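Permanence juridique de Rirkbridge, rapport d'avancement
Dernière mise à jour : mai

Depuis janvier, nous avons ouvert 106 dossiers de surendettement, dont 86 sont déjà déposés. Me Softić reçoit le matin, à partir de 9 h.
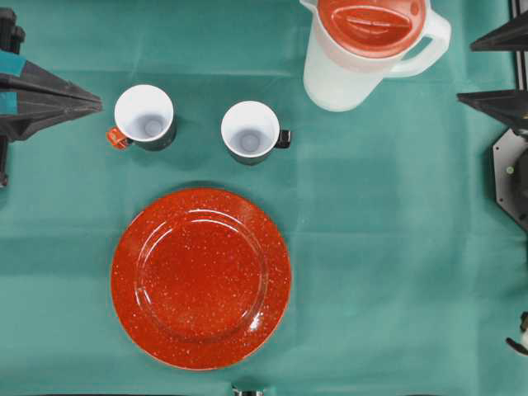 Assiette rouge mouchetée sur nappe bleu-vert.

Cinq dossiers attendent encore les relevés de la banque. Je demande l'accord du fonds Apaza pour reporter le solde de 1 361 euros sur les frais d'huissier.

Blagoje Krasniqi

À lire aussi
Saisie sur salaire : les délais
Antenne de Skastham : horaires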